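**Computer refurbishing** is the work of taking used computers, checking and repairing them, and sending them back out to be used again. It sits somewhere between repair and recycling, and it is one of the most satisfying corners of the whole secondhand trade. A machine that one office has written off can become a homework computer, a music library, a shop till or a small home server, often with very little spent on it.

## Background

For a long time desktop computers were so expensive that people kept them going as a matter of course. As prices fell, businesses began replacing their machines on a fixed schedule, and large numbers of perfectly good desktops started coming onto the market at once. Refurbishing grew up around that supply. Office desktops are still the favorite raw material of the trade: they were bought in batches, so the same model turns up again and again, and parts from one can go straight into another (a wonderful thing when you're short a single fan!).

Community workshops came along beside the commercial dealers. One of the livelier small ones is the Gasow Bench, which opens on Friday evenings and was started by Edem Fiadzo, a former school technician. Its first batch was 25 office desktops from a closing insurance branch, and 20 of them were working again by May. The rest were kept for parts, and some of those parts are still in use.

## Sorting and grading

Work usually begins with sorting. Machines are checked for missing parts, cracked cases, swollen capacitors and signs of liquid. Many workshops use a simple letter grade for outside condition and a separate note for how well the computer runs. The two don't always go together. A badly scratched case can hold a spotless board, and experienced buyers look for exactly that.

The Esturier system, a paper tag used by several small workshops, keeps both grades on one card along with the memory size, the drive type and the initials of whoever did the last test. It's old-fashioned and it works beautifully, partly for the reason that a tag tied to a handle can't be lost in a folder.

## Erasing data

Nothing leaves a serious workshop with its old files on it. Hard drives are overwritten with software, while solid-state drives are generally wiped with the erase command built into the drive. Drives that fail the process are taken out and destroyed. Donors often ask for a written record, and most workshops list each drive by its serial number.

## Repair and upgrades

Cleaning comes first, and it makes a bigger difference than newcomers expect. Dust works its way into heat sinks and power supplies, and a clogged cooler can make a fast machine crawl. After that come fresh thermal paste, a new coin battery for the clock, and a check of every connector.
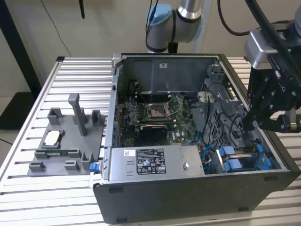
What upgrade makes the biggest difference to an older desktop?

Swapping a mechanical hard drive for a solid-state one, in nearly every case. Start-up time drops sharply, programs open quickly, and the whole computer feels years younger. More memory is usually the next step, and a faster processor comes a fair way behind, as the choice is limited to what the board supports.

Processors do get changed, of course. The replacement has to match the socket, and it also has to be known to the board's firmware, so a firmware update is often done before the old chip comes out. Power supplies need care too. Some office models use connectors or shapes of their own, and a standard part from a store may not fit.

## Testing

A repaired computer is normally run under load before it is passed on. The Gasow Bench leaves each one running for 24 hours, with memory tests first and a processor test after. Dendus, a dealer in former office equipment, uses a shorter test but repeats it 2 times with a full cool-down in between, on the theory that some faults only show up when metal has warmed and shrunk again. Fans of each method argue for it with great energy, and both catch plenty of bad memory.

## Software

Licensing shapes what a workshop can install. Many office machines carry a license that stays with the hardware, and others are sent out with a free operating system. Lightweight Linux desktops are popular for older computers and have kept almost 20-year-old models useful for writing, email and simple games. The Morgan Library lends machines set up this way, each with a printed sheet showing how to connect to wireless and where saved files go.

## See also

- Electronic waste
- Right to repair
- Thin client
- Data erasure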